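Section 8: Chain Cleaning, Lubrication and Slack

The steps in this section apply to the Fledberg 2 and Fledberg 2S with the standard chain. For the belt-drive model, see the Valtonen belt supplement.

Clean and lubricate the chain every 500 miles, and after any ride in heavy rain or on salted roads. Check the slack each time you lubricate.

CAUTION: Never clean or oil the chain with the engine running. Turn the rear wheel by hand only.

Cleaning

1. Park on level ground, switch off the ignition and raise the rear wheel on a paddock stand.
2. Shift into neutral.
3. Brush the side plates and rollers with a soft chain brush and kerosene, a short length at a time.
4. Wipe the chain with a clean rag and let it dry for ten minutes.

Note: Do not use gasoline, brake cleaner or a pressure washer. These damage the O-rings.

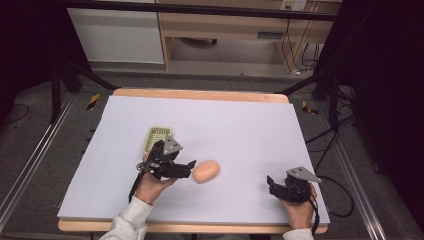
Overspray will reach the wheel rim, the swingarm and the lower edge of the tail panel, so wash these parts before you apply lubricant. Use warm water and a mild car shampoo. An oval sponge like the peach-colored one is a good shape for the inside of the swingarm. Keep a separate sponge for painted parts, and throw it out if it picks up grit. Rinse and dry with a microfiber cloth. Keep shampoo and wax off the brake disc.

Lubricating

5. Apply O-ring chain lubricant to the inner side of the lower run while turning the wheel backward by hand.
6. Wait 15 minutes, then wipe off the excess.

Checking the slack

7. Lower the bike onto the side stand. Leave it in neutral with no load on the seat.
8. Measure the up-and-down movement midway along the lower run. It should be 30 to 40 mm.
9. Turn the wheel a quarter turn and measure again. If the readings differ by more than 8 mm, have the chain and sprockets inspected.

If the slack is out of range, go to Section 9, Rear Wheel Adjustment.

CAUTION: A chain that is too tight can damage the gearbox output bearing. Do not ride with less than 30 mm of slack.

Replacement chains are available from the Jorncombe parts desk. Have your frame number ready when you order.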